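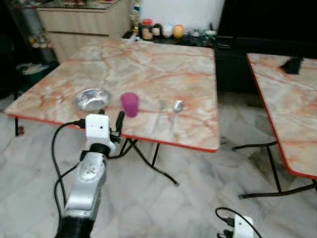
Kitchen Folklore: Frequently Asked Questions

Who writes these answers?

Mostly me, Bent Fogh. Grethe Grímsdóttir checks the older recipe books and Zeeshan Chaudhry reads the mail. We don't sell anything, and we don't take free samples any more, not after the business with the Prirulura stone.

What counts as a kitchen myth?

Any claim about food or housekeeping that gets passed along without anybody trying it. Some of them hold up. Most are harmless. A few cost people money, and those are the ones I care about.

Does a spoon in the neck of an open champagne bottle keep it fizzy?

No. We've tried it with silver, steel and no spoon, same wine, same fridge, overnight. None of the tasters could sort the glasses. What keeps the bubbles in is a cold bottle and a proper stopper. People who swear by the spoon have never, as far as I can tell, left a second bottle beside it without one.

Do I need a special tablet or plate to clean silver?

You need a bowl, aluminum foil, hot water and baking soda. The tarnish on silver is mostly silver sulfide, and contact with the foil sets off a reaction that turns a good part of it back into silver. The "ionic" plates sold for this are sheets of metal at ten times the price. Keep the bath away from anything with glued handles or a dark finish you like, and don't expect it to do much for stainless steel, where the trouble is usually water spots or scratches.

My spoon says it's silver. How can I tell?

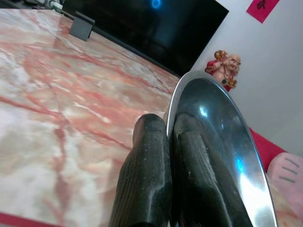
Shine is the worst test there is, and it's the one everybody uses. Plate shines, steel shines, and so does cheap stuff fresh out of the packet. A big metal spoon bowl with a good gleam on it, like this one, could be any of them, and I wouldn't guess from a picture. Look for a mark on the back of the handle, and then be suspicious of the mark. "EPNS" means plated. A lone pattern name means nothing. The magnet trick is only half useful: if the magnet grabs, it isn't solid silver, but plenty of stainless doesn't grab either. For anything you plan to sell, pay a jeweler to test it.

Is the Gendaleck family method from 1867 real?

The notebook may be. Yung-ching Cheung sent us copies of 3 pages, and the date is written inside the cover in different ink from the rest. The method (potato water and a night in the cellar) left our forks smelling of potato and otherwise as they were. We'd like to see the original before saying more.

Does salt make water boil faster?

No. A pinch changes nothing you could measure at home, and a lot of salt raises the boiling point slightly. Put it in for the taste.

Does searing meat seal in the juices?

No, and you can hear that it doesn't. The sizzle is juice hitting the pan. Sear it anyway - brown meat tastes better.

Why did you drop the Wulladstead knife sharpener from your list?

The claim was 50 sharpenings with no loss of edge. We asked how that was measured and got a brochure. We asked again in May and got the same brochure.

Gunnlaugur Þrastardóttir disagrees with you about cast iron and soap. Who's right?

We had a long exchange and it's still going. My view is that a little modern dish soap does no harm to a well-seasoned pan. The Þrastardóttir view is that I've never owned a well-seasoned pan. Soaking it overnight is a bad idea on either account.

Can I send in a claim?

Yes. Tell us where you heard it, what you tried, and what you compared it with. "It worked for my aunt" goes to the bottom of the pile. Expect to wait 2 months for a reply, longer if it involves vinegar.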